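**Project Report: Paired Hand-Held Grippers for Recording Household Tidying Tasks**

Project group: Kojo Gbeho, Viorica Atanasov, Muthoni Khaemba
Workshop supervisor: Milovan Vukadinović

## 1. Purpose

This report covers the design, construction and first use of a pair of hand-held grippers built by the project group in the Brikard shared workshop. The grippers are held one in each hand and are used to carry out small household tasks while the position of the fingers is recorded. The recordings are intended for a later group, which will use them to program a pair of tabletop arms.

The project brief set three conditions. The grippers had to be made with the tools already available in the workshop, the cost of purchased parts could not exceed the student allowance, and a new user had to be able to operate the pair after a short introduction. The second condition was met. The first was met except for the finger pads, which were cast at Kane Quinlan's home because the workshop does not permit silicone work near the printers.

## 2. Design

### 2.1 Handle and trigger

Two handle shapes were considered. The first was a straight grip, similar to a flashlight, with a thumb lever. The second was a pistol grip with a trigger under the index finger. Test prints of both were passed among the members of the workshop, and the straight grip was dropped after users reported soreness at the base of the thumb. The pistol grip also kept the wrist closer to its natural angle when reaching down to a table.

The trigger pulls a short steel link that closes both fingers together. A return spring opens them. The first spring was too stiff and was replaced with one from a discarded stapler, which has since been replaced again with a purchased part of similar strength.

### 2.2 Fingers

The fingers are printed in black filament. Early versions had a flat inner face and could not hold thin packaging. The present version has a slight inward curve at the tip, so that the tips meet before the rest of the finger does. This allows a wrapper to be pinched by its edge.

### 2.3 Mounting plate

Each gripper carries a flat metal plate. The plate was added in the second month of work, when it became clear that later groups would want to attach sensors of their own without reprinting the body. The hole pattern follows the one used on the Vemer bracket set, several of which are kept in the workshop.

### 2.4 Wiring

One cable leaves each gripper and carries both power and signal. A wireless version was discussed and rejected. The added battery would have made the gripper heavier at the front, and the group did not have time to deal with dropped readings. The disadvantage of the cable is that it must be kept clear of the work. Users are asked to let it fall to the outside of the table on each side.

## 3. Construction

Printing was carried out on the two Dervishi machines. The bodies were printed in halves and joined with screws. Glue was avoided so that the trigger link could be reached for repair. The assembled gripper weighs 318 grams without its cable, which is heavier than planned. Most of the excess is in the body walls, and these can be made thinner in a later version.

Three faults were found during assembly:

- The trigger pivot hole shrank in printing and had to be reamed by hand.
- The cable clamp in the left gripper cracked when tightened and was redrawn with a wider base.
- The position sensor was installed backward in the right gripper, and the readings were reversed until this was corrected in software.

The last of these was left as it stands. The correction is noted in the settings file, and any group that opens the right gripper should read that note before moving the sensor.

## 4. Tasks and Procedure

Tasks were chosen from a list prepared by Muthoni Khaemba. Each had to be possible on a small table, use ordinary objects, and have a clear beginning and end. Throwing away food packaging was placed first on the list because the material is light, changes shape when held, and tends to cling to the fingers.

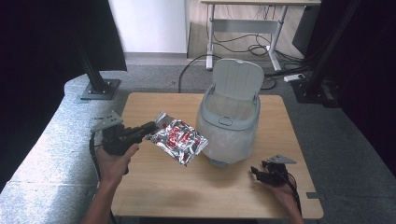 *Figure 1. Packaging task: a foil snack bag held in the left gripper beside the open, lined bin. The right gripper is held at the other side of the table.*

For this task the bin is placed on the table with its lid open and a liner fitted. The user picks up one piece of packaging, carries it to the bin and releases it. Each session consists of 20 repetitions, after which the user rests. The grippers write their readings to the Kusham logging board, and the files are copied to the workshop drive at the end of the day.

## 5. Results

The group recorded 845 usable repetitions across all tasks. Recordings were rejected when a reading was missing or when the user stopped before the task was complete. The most common cause of a missing reading was a connector working loose at the logging board. A printed retaining clip removed most of these failures, although the right-hand connector still requires checking before each session.

Foil bags were the hardest packaging to release. They are light enough to remain on a finger pad after the fingers have opened, and several users developed a habit of turning the wrist to shake the bag free. Viorica Atanasov proposed dusting the pads with talc. This helped for a short time and then left a residue, and it is not recommended. A textured pad is being cast as a replacement.

Fatigue was reported mainly in the forearm. Users who rested their elbows between repetitions reported less of it.

## 6. Remaining Work

The spring in each gripper is rated for up to 2,000 closures and should be replaced before the next group begins. The body drawings, settings file and parts list are stored in the project folder, with the earlier finger shapes kept in a separate directory. The thinner body has been drawn but has not been printed. Kojo Gbeho will hand over the keys to the parts cabinet and the spare cable set in February.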